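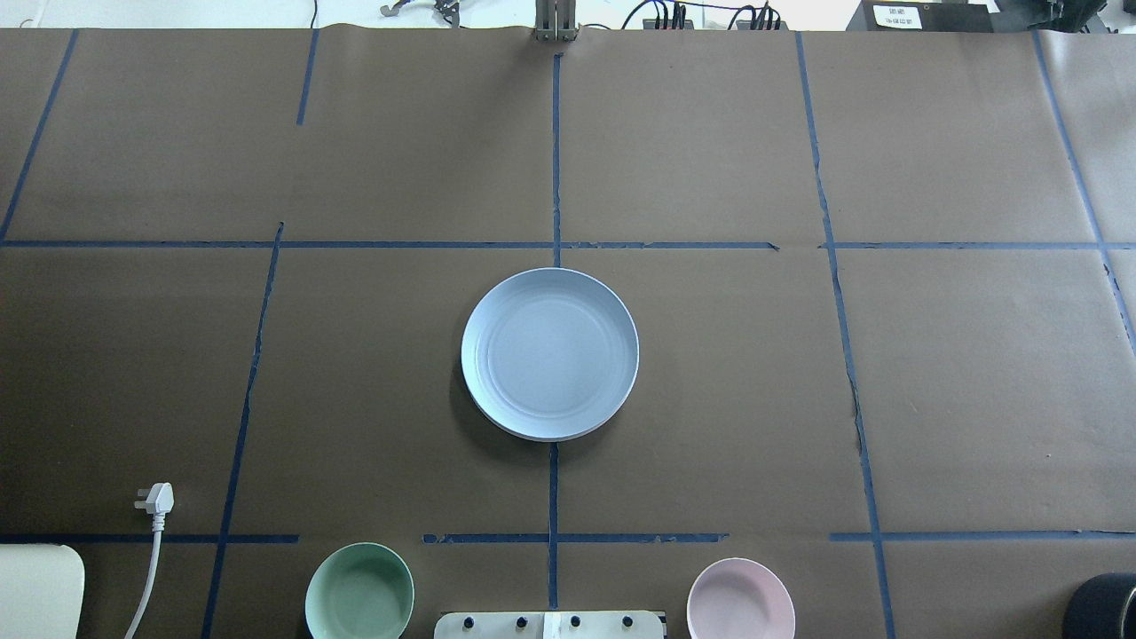
Brown Paper and Blue Tape: the Pastel Table Is Back

If you came to the Flarkside supper last November, you'll remember the long table, and you'll probably remember the person crawling along the edge of it with a roll of tape in her teeth. That was me! I'm delighted to report that we're doing it again, with more paper, more tape and (I promise) a better plan for the salad.

The idea is the simplest one we've ever had for a shared meal. Roll kraft paper down the whole table, mark it off in big rectangles with dark blue masking tape, and give each person a rectangle. Your square is your square. You put your plate in it, you write your name in it, you draw on it between courses if you feel like it. Last year's paper came home with me and I still have the corner where somebody worked out the entire bus route to Vunau in green crayon.

People have been asking about the colors, so let me go on about those for a minute. I love pastel dishes on brown paper. White plates look fine on it, but a light blue plate looks wonderful, and once you add a pale green bowl and a pink one you hardly need flowers. The brown is warm and a bit rough, the dishes are smooth and cool, and the dark tape pulls it all together. Malathi Rajan, who lent us half her kitchen cupboard last time, swears by pink for soup. I'd go green for soup and pink for fruit, and we have agreed to disagree.

A few things we learned. Paper off a roll wants to curl, so tape down both ends first and then smooth from the middle. It will still wrinkle. Let it! By the time there's food out you'll have stopped seeing the creases, and a few crooked lines of tape are part of the charm. Masking tape tears easily by hand, so you can leave the scissors in the drawer, and if a strip comes up short just start another one where it left off. We used 2 rolls on the long table and had a little left over for labeling leftovers.

Don't make the rectangles too small. My first try gave everybody room for a plate and nothing else, and all the bowls ended up in the neighbor's territory by the time we got to the bread.

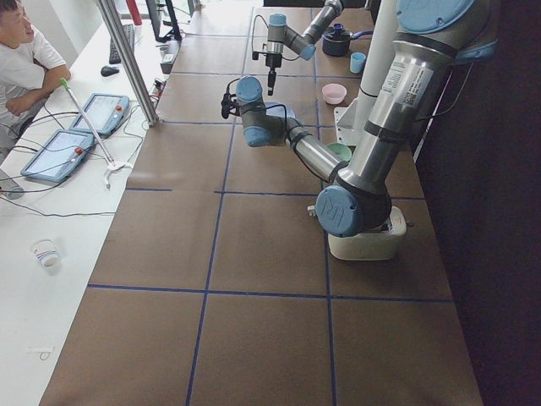 Serving things go down one side, close to the edge, where you can reach them without leaning over anyone's dinner. A dark pot looks terrific next to all those pale colors, and a lid with a knob keeps the rice warm while people find their seats. Cups can go over there too until they're wanted. I like to leave plenty of bare paper, because a crowded table is hard to draw on and harder to pass things across.

For this year's supper we're going with one plate and one bowl per person, and we're short on bowls. Anything pastel is welcome, plastic or china, chipped or not. Rastico has kindly offered us shelf space for the week before, so you can drop yours off there any time up to 6 in the evening. Put a bit of tape on the bottom with your name, please. Last year we had 148 pieces to send home, and I got very good at guessing wrong.

The paper itself comes from Shao, who had the end of a roll going spare and wouldn't take a cent for it. Thank you! We'll be laying it out in the afternoon before the meal, and extra hands would be lovely, especially tall people who can hold the far end steady.

Crayons are provided. If you have a favorite pen, bring it along, but test it on a scrap first, as some of the wetter markers go straight through to the table.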